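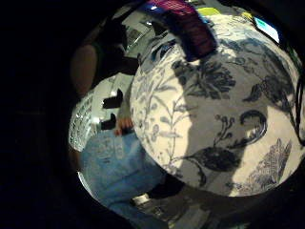
Wrist view from the Custley set: patterned ceramic up close, jeans and one hand at the left.

Custley wrist-view clips

Custley is a set of 2604 short clips from a hand-held gripper with a very wide lens, plus the tools we use to turn them into training data for Puva, our grasp planner. We love this data! Big curved surfaces fill half the view, straight edges bow into arcs, and a perception model has to cope with all of it.

What you get
clips/ – video, one folder per session
poses/ – gripper position and opening for every video sample
masks/ – person and object masks, hand-checked on 100 clips
tools/ – the Kenero loader, lens model and viewer

Getting started
Run kenero check first, then kenero view with a session name. The viewer draws the planned grasp over the video, and stepping through it is a great way to get a feel for how Puva behaves near a rounded rim.

Known problems
Printed patterns on glaze can fool the edge detector. Leaves and stems come back as object borders, mostly in strong light. Version 2 of the masks is much better, but dark motifs in shadow still get split.
Pose tracking drifts when one object covers most of the view.

Muammer Avcı looks after the lens model. Please send odd-coloured masks and failed grasps to the Akyol tracker – the stranger the better.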